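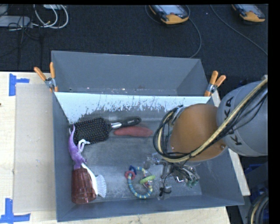 El KUKA sobre la caja gris, con las dos pinzas naranjas en las esquinas y el mazo dando la vuelta por delante del eslabón.

Mazo de cables y caja que se desplaza en célula de picking con KUKA

Publicado por nerstead_taller en Robótica y automatización

¡Hola a todos! Llevo desde marzo montando una célula de picking de objetos variados y estoy disfrutando como un crío, pero hay dos cosas que no consigo dejar finas.

La primera es el mazo. Tengo la manguera amarillenta y los cables negros juntos, bajando en diagonal desde arriba, y luego hacen un bucle por el lado de la pieza naranja. Cuando la pinza baja al fondo de la caja por la parte derecha no pasa nada, pero al ir a la esquina contraria el bucle se me abre mucho y una vez rozó el borde. No se rompió nada, pero me dio un susto.

La segunda es la caja. La tengo sobre una mesa de madera clara, sujeta arriba con dos pinzas de muelle, y a lo largo de una tanda se me acaba moviendo. Poco, 3 mm la última vez que medí, suficiente para que los agarres pegados a la pared empiecen a fallar. Ahora mismo meto de todo: un cepillo de pelo, un dinosaurio morado, un vaso, un sonajero... Con el sonajero va de maravilla, por cierto. Con el cepillo blanco, el del fleco, menos.

¿Alguien tiene una célula parecida? ¿Cómo lleváis los cables y cómo fijáis la caja? Gracias de antemano, leo todo.

Respuestas

Revathi Poojary
¡Qué montaje más chulo! Voy por partes, que de esto he sufrido bastante.

Mazo: el bucle en sí está bien, lo necesitas para que la muñeca gire. Lo que yo miraría es dónde está el último punto fijo antes de la pinza. Si queda muy atrás, toda la longitud sobrante se va hacia delante cuando estiras el brazo. Haz esto con el robot en manual y a velocidad reducida:

Lleva la pinza a cada esquina de la caja, a la altura más baja que uses, y para ahí. Mira el bucle en cada parada y apunta en cuál se abre más. Después gira el eje 6 hasta los dos extremos que aparezcan en tu programa (no hasta los del robot, que son mucho más amplios y te obligarían a dejar cable de más). Con el brazo parado y el accionamiento desconectado, afloja la abrazadera, recoge lo que sobre y vuelve a apretar. Repite las esquinas. Yo suelo necesitar tres vueltas para dejarlo a gusto.

Usa velcro ancho antes que bridas de plástico — si aprietas una brida de más sobre una manguera de aire la estrangulas, y luego te vuelves loco buscando por qué la pinza cierra floja. Y limita el giro del eje 6 en el programa. En la nuestra, la célula Terkham, lo dejamos en 67 grados a cada lado y el mazo dejó de darnos guerra.

Caja: las pinzas de muelle aprietan la parte de arriba, pero abajo la base sigue libre para deslizarse sobre la mesa. Atornilla unos topes a la madera, dos por lado, a ras de la caja, y deja las pinzas puestas si te vienen bien para sujetar las dos partes. Cuando lo tengas, vuelve a medir la base de trabajo y guarda una copia con la fecha. La nuestra lleva así desde el 1 de diciembre y la caja se puede sacar para limpiarla y vuelve a su sitio a la primera. ¡Una gozada!

Por cierto, veo la pared interior bastante rascada y pelusilla o trocitos claros en el fondo de la parte de atrás. Yo pasaría el aspirador entre tandas y revisaría las puntas de la pinza a la luz, por si hay rebabas.

bautista_mec
Cinta de doble cara debajo de la caja y listo. A mí me aguanta hasta 6 semanas.

nasto
De acuerdo con lo de los topes, la cinta yo la probé y cuando la quitas se lleva el barniz. Añado una cosa: baja la aceleración en los movimientos dentro de la caja. Muchas veces se mueve porque la pinza empuja un objeto contra la pared, y con el brazo más suave se nota un montón. Lo del cepillo del fleco no sé decirte, prueba a cogerlo por el mango.

nerstead_taller
¡Mil gracias! Mañana compro el velcro y corto los topes. Revathi, ¿los tuyos son de aluminio o de madera? Tengo un recorte de haya que me vendría perfecto.

Revathi Poojary
De aluminio, pero con haya te va a ir igual de bien — solo lija el canto que toca la caja. ¡Ya contarás!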